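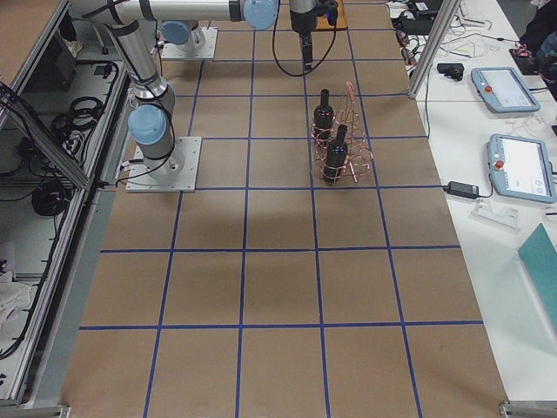
Chore automation is the use of general-purpose machines, most often robot arms, to do the small manual jobs of a home or workshop: clearing a table, folding towels, loading a dishwasher, sorting parts into bins. Single-purpose appliances such as washing machines have done part of this work for generations, but they depend on a person to bring the load and take it away. The open question in the field is whether a machine can handle that remaining part. A typical bench task looks simple. Two dark wine bottles stand in a copper-colored wire holder on a papered table marked off with blue tape, and a gripper points straight down above and beside them. A person would lift a bottle out without thinking. For an arm, the looping wires, the dark glass and the handle that rises over the necks are each a separate difficulty.

Background

Factory robots have long been good at repeated motion. They weld, paint and stack goods that arrive in the same place every time. Household work rarely offers this. Objects are moved by other people, stored in different ways and often partly hidden behind one another. Early attempts at home robots relied on written rules for each object, and these broke down when a cup was turned on its side or a drawer had been left half open.

More recent systems learn from recorded demonstrations. An operator guides the arms through a task many times, and the recordings are used to train a control program. The Norno project, which began as a study of kitchen work, collected 502 demonstrations of a single job, moving bottles and jars between racks. Its authors reported that results improved quickly at first and then leveled off, with most later failures caused by bottle shapes missing from the recordings.

Difficult objects

Open wire goods are among the harder items to handle. Depth cameras tend to see through the gaps and return a broken outline, so the arm may judge the holder to be smaller than it is. Dark, glossy glass causes a related problem – light reflects off it unevenly, and the far side of the bottle is left to guesswork. Cloth, plastic bags and clear containers are also troublesome. Solid boxes with flat sides remain the easiest case.

Weight is a further concern. A full bottle and an empty one look alike when the glass is dark, but they swing differently once lifted. Some grippers sense the load in the first moments of a lift and change their grip to suit. Others use the same firm grip for everything, at some risk to thin glass.

Use in shops and warehouses

Shop-floor chores have come further than household ones, mainly because the surroundings can be arranged to suit the machine. The Gilemard packing line uses paired arms to place bottles in cartons over a 24-hour shift pattern, with a worker called over when an arm stops. In the line's first August the arms handled up to 48 cartons an hour, slower than an experienced packer.

Use in homes

No general household robot is in common use. The Guo home trial placed arms in eight kitchens and gave them a short list of evening jobs. Wiping counters went well. Putting away dishes was finished without help less than half the time, and several households stopped asking for it. Grokside, a test apartment built for the same purpose, is rearranged every Tuesday so that programs cannot rely on a fixed layout.

Cost and safety also limit home use. An arm strong enough to lift a full pot can injure a person, and the slow speeds used to reduce that risk make many chores take longer than doing them by hand.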